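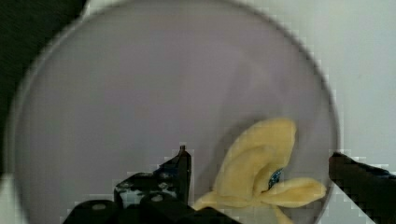

Call for makers: the Jindier Curtain

Jindier Sewing Room is looking for people to help us make a very large curtain out of very small bits of cloth, and we would love it if you were one of them. You don't need to be good at sewing. You do need to be able to sit still for a while with a needle, and to put up with a fair bit of chat, as there is always a fair bit of chat.

Some background, for those who haven't come across us before. The Sewing Room started as a mending circle, where people brought along a jumper with a hole in the elbow or a pair of school trousers with the knees gone, and went home with something they could wear again. It still is that, mostly. But over the years the offcuts have been piling up. Trouser hems, pockets from jeans that were past saving, shirt backs where only the collar and cuffs had been wanted, the good half of a tablecloth, a truly alarming amount of orange corduroy. We can't throw any of it out. We've tried, and every time one of us opens the bag to have a last look, and that is the end of that.

So now we have a use for it. The stage at the Lerkilholm hall has been without a proper curtain for longer than most of us have lived here, and the hall has said yes – rather quickly, before we'd finished asking – to having us make one. It will be pieced together from 2,448 squares of used cloth, backed with plain calico, and hung in November in time for the end-of-year concert.

Yes, that's a lot of squares. The curtain is made up of nine panels, each with its own little team, and once you've got your own panel in front of you it's a much friendlier sort of job. We settled on the number after a long evening with graph paper and two kinds of slice.

What you would be doing

There are several sorts of work and you're welcome to say which you'd like, or to move between them as you get bored or sore in the fingers.

Sorting and cutting comes first. We have cardboard templates and a couple of rotary cutters, and for anyone who'd sooner not go near a rotary cutter there are good plain scissors. Cloth gets sorted by weight before colour. A square of denim sewn next to a square of old silk blouse will pull it out of shape sooner or later, and we've learned that one the hard way with a cushion we don't talk about.

Piecing is sewing the squares into strips and the strips into panels. Some of this is done on the machines, and some by hand with a running stitch and a backstitch every few centimetres. The seams will be hidden by the backing, so please don't worry if yours wander about. Thread of any colour is fine at this stage and we'll be using up odd reels.

Decorating is for those who like fancy work. Certain squares will have embroidery, appliqué, a patch pocket, a row of buttons or whatever else you can think of, so long as it lies reasonably flat and won't snag on its neighbours. If you have a piece of cloth that matters to you – from a wedding dress, a footy jumper, your nan's apron – this is the place for it. Bear in mind that it does get cut up, and we can't give it back.

Pressing is somebody standing at the ironing board with the radio on. It's an underrated job, and lovely in winter.

Finishing comes in the last weeks, with backing, hems, header tape and a weight line along the bottom. It's heavier work and needs people who are happy to crawl around on a floor. Knee pads are supplied and they are every bit as glamorous as you'd imagine.

Who we're after

Anybody over sixteen, and younger people if they come with a grown-up who also sews, or is at least willing to be taught. We'd be especially glad to hear from people who've never joined anything like this. If you've just moved to Jindier and don't know many faces yet, it's a gentle way in, as you can keep your eyes on your stitching until you feel like talking.

We would also like a few people with real machine experience, and if that's you, please say so loudly. Our machines are sturdy but they have their moods, and it's a comfort to have someone in the room who can look at a bird's nest of thread under the needle plate without going pale.

Left-handers are very welcome. We have left-handed scissors now (two pairs, fiercely guarded). If your eyesight isn't what it was, we have lamps, magnifiers and needle threaders, and there's plenty of cutting and sorting to be done that doesn't call for close work at all. The hall has a ramp at the side door and an accessible toilet. If there's something else you need so that you can take part comfortably, tell us and we'll do our best to sort it out before you arrive.

You don't need to speak much English. Last year's mending circle got by perfectly well on pointing.
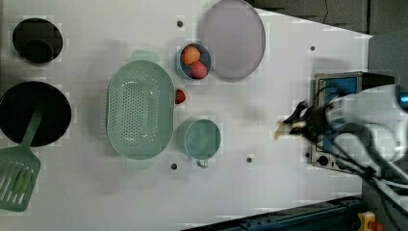
Fatos Kelmendi wrote to us after seeing the first notice on the library board, wanting to know whether it would be a nuisance to have someone along who could only do buttons. He said he'd sewn on every button in his house for years and never once tried a seam, and he didn't want to take a chair from a person who could. Well, Fatos, we've written back, but we'd like to say it where everyone can read it: come, and bring your buttons. There is a whole row planned for panel two and none of us had wanted to do it. He has since asked if he might learn the seams as well, so you see how it goes.

Sessions

The making runs over eight sessions in the back room at Lerkilholm, with doors open from half past six in the evening. We sew for a couple of hours and then pack up at a leisurely pace. We'd ask you to come to as many as you can manage, though we know that life gets in the way. If you can only do one or two, put your name down for sorting or pressing, where it's easy to drop in and out.

Those who can't get to the hall at all can sew at home. We'll make up a packet for you with squares already cut, a length of calico for practice and a page of instructions, and you can send or drop it back when it's done. Please don't wash the squares before you sew them, they've all been washed, and please don't trim them either, however tempting.

The first session is mostly for getting to know one another and choosing panels. There won't be any pressure to sew that night, but bring your glasses just in case.

What you get

There's no pay for this, and we'd sooner say so plainly than tuck it away at the bottom. What we can offer is all materials and tools, tea, coffee and supper at every session, and as much teaching as you'd like. Bus fares can be paid back to you if you keep your ticket. The names of everyone who worked on the curtain will be embroidered on the calico backing, where only the performers will see them, and we rather like the idea of that.

Each maker also gets to take home a Puvby bag kit at the end. The Puvby is our own pattern, a simple drawstring bag made from one old jumper, with the body cut from the front and back and the strap from a sleeve. If you've only ever sewn squares up to that point it will feel like quite a leap, but it's a forgiving thing to make, particularly if the wool has felted a bit in the wash. Several of us now own far more of them than we could ever fill.

What to bring

Your own thimble if you're used to one. Small sharp scissors if you have a pair you love, with a bit of ribbon or wool tied to the handle so they find their way back to you. Clean used cotton, linen, denim or wool, in pieces at least as big as a dinner plate. We can't take stretch fabrics, fleece, or anything with sequins on it. No more orange corduroy, please.

If you'd like to bring your own machine you're welcome to, but let us know beforehand so we can put you near a power point.

Cloth can be left at Berisha Haberdashery on the main street at any time during shop hours. They have kindly given us the big basket by the door, and they are also letting makers on the project have calico and thread at cost, for their own sewing as well as for the curtain. Just mention us at the counter.

How to put your name down

There's no form. Leave a note for us at Berisha's or at the Lerkilholm hall office, or come by the mending circle and talk to whoever has the teapot. Tell us your name and how to reach you, which jobs you like the sound of, whether you'd be coming in or sewing at home, and anything we should know to make it easy for you. If there's a story behind a piece of cloth you want to put in, we'd love to have that too, and you can make it as long as you like. We're slow readers but keen ones.

We'll answer everyone. If all the panel teams fill up we'll start a list for finishing, where we're always short of hands, and those people will get the same supper and the same bag kit as everybody else. And if you've been meaning to come along to the ordinary mending circle for ages and keep putting it off, that carries on just as usual while the curtain is being made, at the table nearest the kitchen.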